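**Wood table against a white brick wall - finish and moisture questions**

**tonu_org** (Tõnu Org)
Table is a reddish-brown timber top, oiled, no film finish. It lives hard up against a white brick wall in the back room and does duty as desk, reading table and the place where plumbing parts wait to be fitted. Two questions: what gap should I leave at the wall, and is it worth changing from oil to a hardwax such as Skarnow?

**bilyk_fan22**
Which part of the top marks first? If it's the wall side, fix the airflow before you touch the finish.

**tonu_org**
Wall side, slightly dull. Current state of the top, with the book, the sticky notes and the faucet fitting still on it:
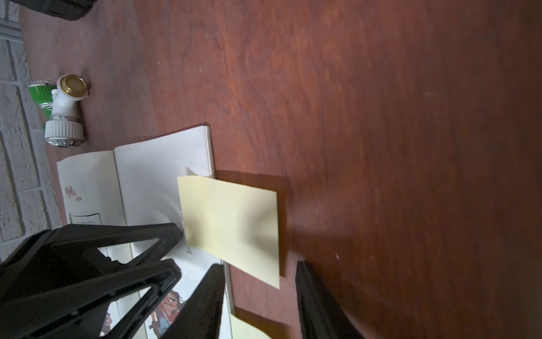

What gap does a solid timber top need at a masonry wall? Leave 22 mm, enough for air to move and for the top to expand across the grain.

That was the advice from the bloke at Rustness, anyway. I'd like a second opinion before I shift everything.

**wevgate_joinery**
22 mm is fine for an internal wall. For an external wall I'd go wider. If the wall is painted, the colour is irrelevant, but the type matters: an acrylic over damp brick holds moisture in, and it will come out wherever the paint is weakest. Tape a square of plastic to the wall for 2 days and check both faces.

**bilyk_fan22**
Disagree on the gap. Expansion is only a problem if the top is pinned. A freestanding table will push itself off the wall. Airflow is the only argument, and half that distance does the job.

**wevgate_joinery**
It will push itself off if the feet slide. On rubber pads it racks the frame instead. I've re-glued two of those.

**bilyk_fan22**
Fair point about the pads. I still wouldn't lose sleep over it.

**tonu_org**
Felt pads here, so it slides. On finish: the Skarnow tin says 900 mL, and the top would take 500 mL over two coats by my arithmetic. Is sanding back to bare timber required over old oil?

**grainline**
Not if the oil has cured. Wash with a mild cleaner, leave it overnight, cut back with a fine pad, vacuum, wipe. Test a patch at the wall end first. Also, move the plumbing bits to a tray. Threads and metal bands scratch any finish, and sealing tape residue stops hardwax from bonding.

**bilyk_fan22**
Sticky notes as well - some adhesives leave a faint square on fresh wax. Keep them on the paper until it has hardened.

**tonu_org**
Noted. Plastic goes on the wall tonight, fitting goes in a tray. Will report back in June with the test patch.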